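Donder for desktop: what it does and how I set it up on my own PC

By Chin-lung Fang, 5 August 2020 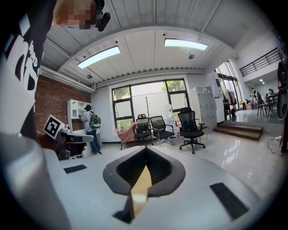
4 min read

Hi folks! If you landed on this page you probably want a walkie-talkie style chat app that runs on a computer as well as on a phone, and you've seen the name Donder pop up somewhere. I've been using it since February, first on my phone and then on the old Windows laptop in my kitchen, and by now I have opinions. So let me walk you through what you get and how to get it going.

What is Donder?

Donder is a push-to-talk messenger. You hold a key, you talk, and everybody in your channel hears you. If they're away from the screen the message waits for them as a short voice clip, with a rough text version under it. You can type too, of course, and send photos and files, but the voice part is what people come for. I live out in Grallatville where the phone signal is miserable, and voice clips get through on our slow home internet when regular calls just drop. That alone sold me!

There's a phone app for Android and iPhone, a Windows program and a Mac program. No Linux version yet (I asked, they said "we hear you," make of that what you will).

What you get for free

The free plan gives you 4 channels, with up to 8 people in each one. Voice clips are kept for 70 days and then they're gone, so save the ones you love. My sister's birthday song for my dad is on a thumb drive now, after a bit of a scare.

The paid plan is called Donder Edet and it lifts the channel limit, keeps your clips for as long as you pay, and adds a search box that looks through the text versions. I pay for it. The search is hit and miss with accents (my aunt says "garage" and it writes "garbage") but I use it nearly every day.

Getting it on your computer

1. Sign up on your phone first. The desktop program won't let you make a new account, and I wasted a good half hour before I worked that out.

2. Go to the Donder download page and pick Windows or Mac. Skip the "lite" button, it only installs a browser shortcut.

3. Run the installer. Windows may show a blue warning box the first time. Check that the publisher name says Donder before you click through.

4. When the program opens you'll see a square code. On your phone go to Settings, then Linked devices, then Add a computer, and scan it.

5. Wait for your old messages to come over. I had 2,224 voice clips and it took most of an evening, so don't start this right before you need to talk to someone.

6. Pick your microphone. It's under Sound, and it likes to grab the webcam mic even when you have a headset plugged in.

7. Choose your talk key. Mine is the right Ctrl key. Please don't pick the space bar like I did, or you'll be broadcasting every time you write an email in another window.

Using it with Dreltata

A few readers asked about Dreltata, the little add-on that lets you move whole channels between chat programs. Yes, it works with Donder, but only in one direction: you can bring channels in and you can't send them out again. Names and photos come over fine. Reactions don't, so all those hearts and thumbs are lost. I moved our family channel this way and nobody complained except my cousin, who had apparently been very proud of his thumbs.

Things I like

The sound is clear even when my internet is crawling. The quiet hours setting is great, you can set it per channel, so the bowling group goes silent at nine and family still gets through. The program is light as well, and my laptop (which is no youngster) hardly notices it.

Things that bug me

No video calls at all. The dark theme has gray letters on a slightly darker gray, and I can't read it without my glasses. And if your phone is switched off for a couple of weeks, the computer gets unlinked and you have to scan the code all over again.

If it won't connect

Look at the clock on your computer first. Mine was off by a few minutes and Donder refused to sign in, with an error that said only "try later." After that, check that your firewall lets the program through, and then try unlinking and linking again from the phone. Your clips stay in your account while you do this, so don't panic.

Stuck on a step? Leave a comment with your Windows or Mac version and the exact words of the error, and I'll try to answer over the weekend.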